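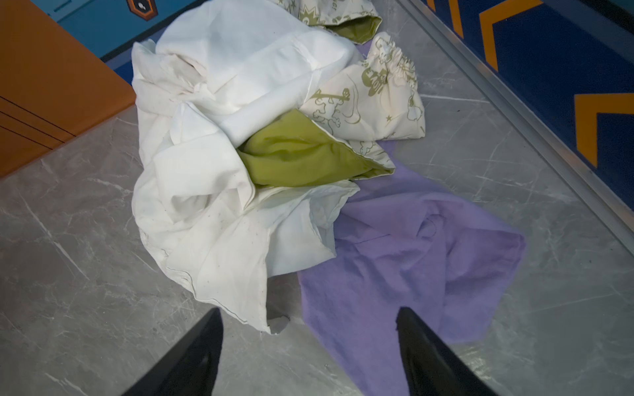 The view from the wrist, with a pile of bedding on the floor between the two fingers.

Samira Bataineh picks up a sheet by the corner, lets it drop, and picks it up again. "See, I didn't think about that at all," she tells me. "Now try it with two black fingers and no skin."

I'd come to Asivau to ask how you teach a robot to deal with laundry, and I figured there'd be a lot of typing involved. There's very little typing. There's mostly Samira, or one of the other operators, holding a pair of hand controls and moving the arm through the job while it records everything.

She runs the teaching side of a project called Drodavero, and she's been doing it long enough to have opinions about pillowcases. "A plain white sheet is the hard one," she says. "White on white, folds everywhere, and you're hunting for one corner. Give me a purple cloth any day. Give me something with cartoons on it!"

I asked how many times she has to show it the same thing. She laughed at me a little. For picking one piece out of a heap, they started with 240 demonstrations and it was, in her words, "a very confident mess." They're up to 400 now and it's better, though she wouldn't let me write down how much better.

"The number matters less than people want it to," she says. "If I do the same lovely grab 400 times, I've taught it one lovely grab. So we mess up the pile each time. We turn a pillowcase half inside out so the lining shows. I'll go in from a bad angle on purpose, miss, and then fix it, and I leave the fixing in."

That surprised me - I'd assumed you would throw the bad ones away. Some they do. If an operator sneezes and drags a sheet across the floor, that's gone. But a near miss with a good recovery is worth keeping, she says, and she'd happily take more of those.

Then she let me have a go (I asked, I'll admit, about four times). The hand controls come from a small outfit called Khasawneh, and they're lighter than I expected. What gets you is the camera. You work from the wrist view, so the fingers are always in the same spot and it's the whole world that swings around. I went for a corner of sheet and closed on air. Then I did it again.

"Everybody goes too high," Samira said, very kindly. "You're scared of the floor. Come down till you don't like it, then a bit more."

It took me 7 tries. I whooped, and somebody in the next room whooped back.

They also have a way of teaching by hand, where you grab the arm itself and walk it through the motion. Samira likes it for simple things like reaching and setting down. For cloth she'd sooner drive from the controls. "When I'm hugging the arm I'm looking at the sheet with my own eyes," she says. "I see a corner the robot can't see. Then I go and grab it, and what has it learned from that? It has to work with what its camera gets."

Operators stop after 30 minutes, then swap. I did maybe a third of that and my shoulders were up by my ears. She says the tired recordings are easy to spot because the fingers start to hurry.

Before I left I asked about folding, which is what everyone I know wants from a robot. Another team, Ader, is working on that down the hall, and she sends them her recordings when they ask. Her own part ends when one piece is out of the pile and held up. "People want me to say folding is next," she said, already reaching for the controls again. "Next is socks."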